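12/5/21

I've been meaning to write up the winter program for the walking club since February, when we last had a full one, and now that the dates are settled I have no excuse. Most of what follows is for people who already walk with us. If you don't, you're welcome to read along.

The big change is the start point. For years we met in the lot behind the Albers store, but it gets plowed late and there is never anywhere to stand out of the wind. From now on we meet at the Fasley trailhead, by the map board. There are 34 parking spaces and they fill up fast when it's sunny, so share a ride if you can.

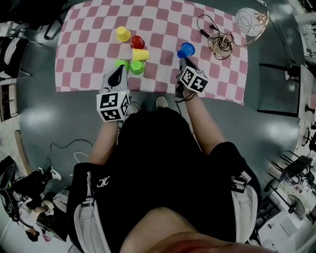 Jasgate Walking Club – Winter Section

The first walk is the Pletolano loop, the one most of you know from summer. In winter I like to do it counterclockwise. The climb through the spruces comes first that way, and you get it done while your legs are fresh. Going the other way you come down that slope late in the afternoon, when the packed snow has started to freeze again, and I fell there twice last year. The second time I landed on my thermos and dented it badly enough that the cup no longer screws on.

The top is at 1,357 feet. It isn't much of a mountain, but the last stretch is open and the wind comes straight across it. Bring a hat that covers your ears and a second pair of gloves. I carry mine inside my jacket so they're warm when I switch. Ottmar Kettler carries his in a bread bag, and I've started doing that too.

A few people asked about traction. The slip-on kind with small steel spikes is fine for everything on the program. Full crampons are more than you need, and they tear up the boardwalk by the pond. If you're buying new, try them on over the boots you'll wear. Mine were sold as a large and I still had to stretch them with a screwdriver.

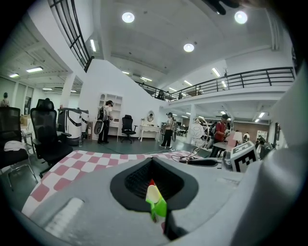

Poles are up to you. I didn't use them until I was 39, and then my knee made the decision for me. If you do bring them, put the wide baskets on. The narrow summer ones go straight through the crust and you end up leaning on nothing.

The second walk follows the old rail bed out to the quarry and back. It's flat the whole way, so it's a good one for anybody getting over a cold or bringing kids. The bridge has been redone over the fall – new planks, same rusty railing – and the detour through the field is gone. I walked it last week and saw one heron and no people.

We'll have soup after both walks. The kitty stands at 428 dollars, which covers soup and bread and leaves enough to replace the big pot. Bring your own bowl and spoon. I'll make the lentil one again, plus a pot without onions for those who asked.

If the weather looks bad, I'll post here by seven in the morning. No post means we're walking.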